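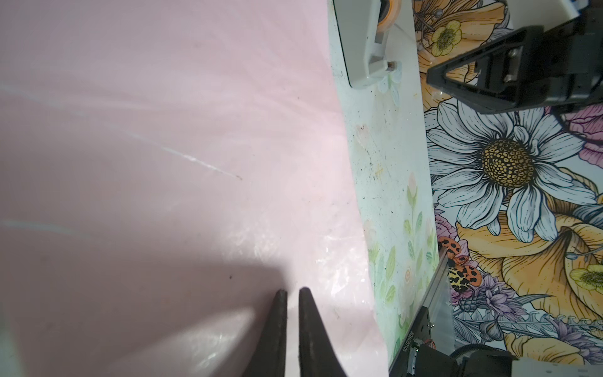 Piyumi Akanda wrote to me after my last post that the fingers on the Dravura kit would be the first thing I'd replace, and that I shouldn't judge the arms until I had. She had hers for a winter and went through two sets of tips.

I've had mine for 6 weeks now and I'm still on the first set. They have scuffs on them, but they close straight and they hold what I ask them to hold. I've left them alone so far and will keep doing so until something slips that shouldn't.

For anyone who missed the earlier post, the kit is two small arms with black two-finger grippers, a wrist camera, a power supply, and the control software. It's sold by Jayasinghe, who also do the repairs. I paid 437 dollars for the add-on bundle, which was the camera, a spare motor, and a longer set of cables. The arms themselves I bought used from Jahangir Miah, so I can't say much about what it's like to unbox a new pair.

Setup took me an evening. The printed guide has 151 pages and you need maybe the first chapter and the part on calibration. Calibration is the weak spot. You move each joint by hand to its limits and press a key, and if you rush one joint the arm will be off by a finger's width at full reach. I did it three times before I was happy. The second arm went faster.

I run them on a table with a flowered cover, and there's a pink sheet on it where the glare comes up in one patch. I mention it for people who asked whether the camera copes with a busy background. My own tasks are picking up and handing over, and the pattern hasn't bothered it. Shiny spots are harder. I turn the lamp away and that fixes most of it.

The software is fine. It saves each run to a folder and you can play it back. It will not let you rename a run after it's saved, so I keep a paper list. I tried Cadumum for a while instead, and it does allow renaming, but it dropped the connection to the second arm about once a night.

Support has been good. I asked Jayasinghe about a clicking shoulder joint in April and had an answer by lunch. It was a loose screw.

Would I buy it again? Yes, used. The Rarneck arms are stiffer and quieter, but the price is in another class and I don't need that at home. Next I want to get both arms folding a cloth together. I'll post when I have a run worth showing.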